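4.2 Changes in task content at the sorting benches

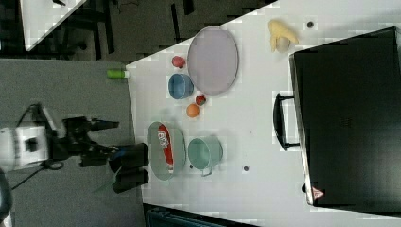
The second part of the study concerns what operators did with their hours once arm-assisted sorting had been introduced at the Tretside site. Before the change, each bench was staffed by two people per shift. One cleared mixed returns from the table, and the other checked and recorded them. After the change, the clearing step was assigned to the arm and both operators were given a combined role, listed in the site's job descriptions as "bench attendant."

Figure 3. Robot arm and gripper at a white table with mixed items, including plates, a mug, a bowl and toy food.

We coded 1264 work episodes from shift logs and direct observation. An episode was defined as any continuous activity with a single stated purpose, and activities shorter than 15 seconds were merged with the one before. Coding was done by Gidey and Nigatu, who worked separately and then settled disagreements with a third reader (Tedesco). The coding guide was fixed on 6/13/22 and was not changed afterward.

Manual picking remained part of the job. Attendants still handled items by hand when the arm had failed twice on the same object, and this happened most often with thin packages, soft toys and bowls or mugs lying on their sides. The logs record these as "assists." Attendants disliked the term. In interviews several of them pointed out that the same motion had been called "sorting" under the old system and had counted toward the bench rate, whereas an assist did not.

A second change was in the timing of work. Under the earlier arrangement, operators set their own pace within the hour and could build up a small reserve before a break. With the arm in place, demand for attention came at irregular intervals. One attendant described the shift as "waiting, but you can't do anything else while you wait." Supervisors tended to read the same intervals as spare time, and in July they began to assign labeling work to attendants during them. Assist response times rose in the weeks that followed – the logs do not allow us to separate this from the arrival of new staff.

Skill requirements moved in two directions. Attendants were expected to restart the Grindow control software and to judge whether a layout on the table was workable before starting a run. Neither task was covered in the initial training, and most attendants learned them from one another. At the same time, knowledge of product condition, which had been the basis for the higher pay grade, was used less often. Myklebust and Pavlović report a similar pattern at the Skerndale depot, although operators there kept their original grade.

The question of pay grade was still open at Tretside when our fieldwork ended. Section 4.3 takes it up together with the interview material from shift supervisors.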